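Notebook, bench 2, Wukau workshop
30 Jun 2024

Water-based poly on the Fortin benchtops, third round. Same spotted gum offcuts as in March, all sanded to 400 before the first coat. Bindusico satin on panels A to D, Bindusico full gloss on E to H. Foam roller for the even letters, brush for the odd.

Shed was 57 per cent humidity when I started and 61 when I packed up. Not enough of a shift to matter. Kept the door shut and the extractor off for the first hour after each coat, then on low.

First coat raised the grain on everything, as usual. Knocked it back by hand with worn 400 paper and wiped down with a damp microfibre. Skipped the tack cloth this time. Last round I blamed it for the fish-eyes on panel C and I still think that was right, as there were none today on any panel.

Second coat went on thinner. The roller left orange peel on F that didn't flow out. G is good end to end. H has a sag at the far corner where I went back over it, my own fault. Bindusico's tin says two hours to recoat but I gave it three.

The question is still how much shine the client can live with. Gloss tops under a splashback pick up whatever is on the wall, and every ripple in the film turns up in the reflection. The straight edges are what give it away, a picture border or the line of a cupboard.
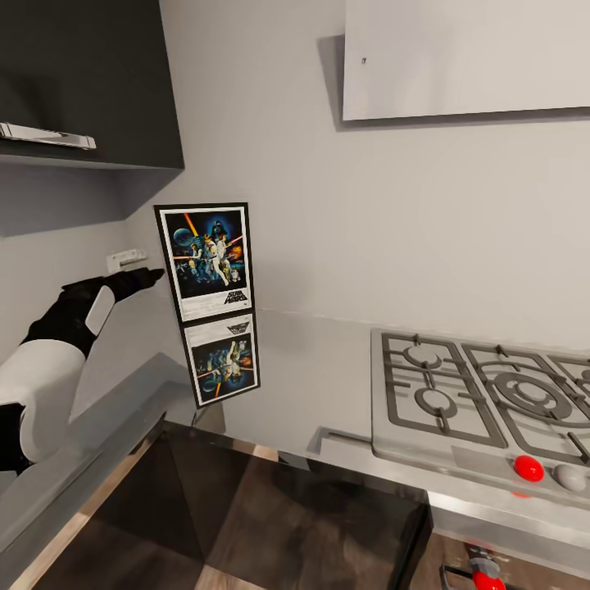
A note pencilled on the job sheet came back asking why we were bothering with gloss at all, when satin hides the knife marks and the Gustavon job has had no complaints. It also said to try a rubbed finish on one gloss panel before writing it off: full gloss cured hard, then cut back evenly with a grey pad and waxed. Fair enough. The clarity of gloss with less glare would suit this timber, and it would get rid of the peel on F at the same time. My worry is patch repairs. A rubbed finish is hard to match in one spot once it has had a year of wiping.

Will use F for the rub-out, since it can't get any worse. Leave it a full week first. Half the panel with the grey pad only, half wet sanded and then padded. Tape the middle.

Coffee, vinegar and turmeric spots to go on B and G once they've cured. Leave overnight under watch glasses, same as March, so the results can go in the same table.

Used 480 mL of gloss over the four panels counting what stayed in the tray. Satin not measured, forgot to weigh the tin before I opened it. Need more foam sleeves, the last two are shedding.

H to be sanded flat and recoated by brush.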